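**Week 4: Cold cases and the problem of the late suspect**

Leftover from last time: the reading on chain of custody is still due. Yes, all 60 pages. The appendix is skippable, and most of you found that out without my help.

Today's case file is Drundatside, our standing burglary-homicide. The file runs to 819 pages, a good share of them photocopies of other pages.

### Linkage

A known offender gets arrested in Wirninmont. Within a week, every unsolved case in three counties has his name penciled in the margin. Before you add yours, check:

- Was he there? Gas receipts beat hunches.
- Does the method match, or does it match *every* burglary ever committed?
- Who first suggested the link, and were they selling a book? 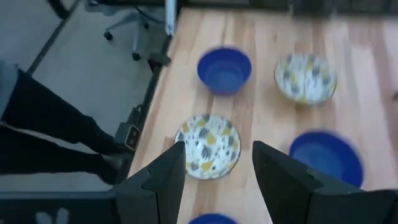
*Blue bowls and patterned dishes on a wooden table.*

### Witness memory

The Sallelham statements were taken 2 years after the event. By then the witnesses had read the newspaper, talked to each other, and improved. One car became a "dark sedan," then a specific dark sedan, then a specific dark sedan with a bad muffler.

Treat added detail as a warning light. Confidence is cheap and juries love it. Compare the first statement with the last and mark whatever grew in between.

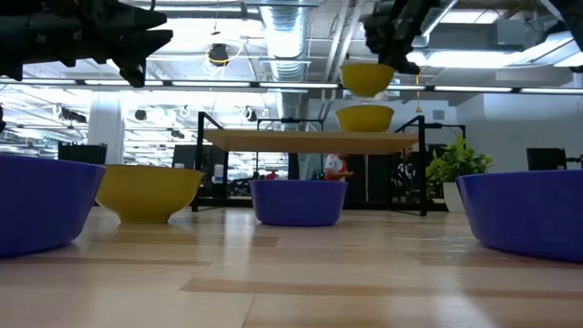

*Purple and yellow bowls, with a metal-framed shelf unit behind.*

### Confessions

A confession is evidence that someone said something. Look for facts the police held back. In the D'Amico transcript (handout B), the detective supplies the street, the weapon and the month, March, and the suspect supplies "yeah." Underline who says each fact first. You will run out of ink on one side of the table.

**For next week:** one page on whether the Drundatside link holds up. "It feels like him" will be returned ungraded.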